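Section 4: Setting Up Your Ferkitz Pantry Scale for Dry Goods

By now your scale should be unpacked, the batteries should be in, and the four rubber feet should be sitting flat on the counter. If one of them still rocks, go back to Section 3 and give it another half turn, and take your time about it. A scale that wobbles will give you a different number every time you breathe on it, and you'll be blaming your flour when it's the foot.

Most folks buy the Ferkitz for weighing things straight into the jar they plan to keep them in, so we'll start there.

1. Press and hold the power key until the screen shows a zero. Let go, and leave the scale alone while it warms up (a good moment to find your measuring scoop, which is never where you left it!).

2. Choose your unit with the side key. The scale starts in grams. Press once for ounces, twice for pounds and ounces.

3. Set your empty jar in the middle of the plate, lid off.

4. Press TARE. The screen goes back to zero, and the weight of the jar is out of the picture.

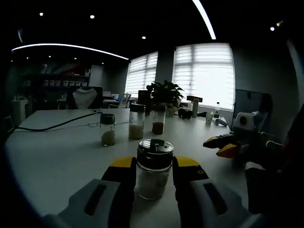 5. Spoon in your flour, rice or sugar a little at a time. The screen settles faster with small additions than with one big pour.

6. When you reach the weight you want, wait for the small dot in the corner to stop blinking, then write the number down.

Note: If you'd like to know later how much is left without emptying anything out, weigh each jar once while it's bare and jot that number on a piece of tape on the bottom. Weigh the lid with it if that's how you'll be weighing it later on. Mixing the two up is the most common mistake we hear about, and it's an easy one to make.

Caution: The scale will carry 2000 grams, and that includes the jar. Heavy glass uses up more of that than you'd think. If the screen shows EEEE, lift everything off right away and let it return to zero before you try again.

4.1 Saving a jar weight

The scale can remember up to 11 jars, so you don't have to tare from scratch each time you top one up. Put the bare jar on the plate, hold the MEMORY key until a slot number blinks, pick your slot with the side key, and press MEMORY once more. Do please keep a list somewhere handy, inside a cupboard door for instance, as the scale only knows them by number.
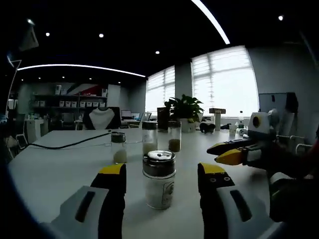 Gudrun Bauerfeind wrote to us that she saves her slots in the same order as her shelf, left to right, and leaves the last one free for whatever jar she happens to be borrowing that week. She also asked whether the weights are lost when the batteries are changed. They stay put, so change the batteries whenever you need to.

To clear a slot, call it up and hold TARE and MEMORY together until the screen shows two dashes.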